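Filed under: Reviews > Robot Learning

Bimeck's new two-arm training method promises cup handling from 200 demos. I've read the paper twice and I'm not sold. The headline is 57 wins in its main test, all on a bare white table with a plain wall behind. 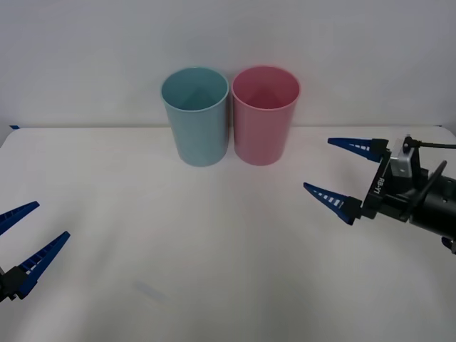

Move the cups to a cluttered bench and the paper goes quiet. Matsuda's older method needed 626 demos, sure, but it was tested in eight kitchens. Wait for the code.

Comments (2)

Bevan Ruawai: Same story with Welent. Great numbers, one table.

urnby_lab: Harsh! The grasp timing section is worth a read.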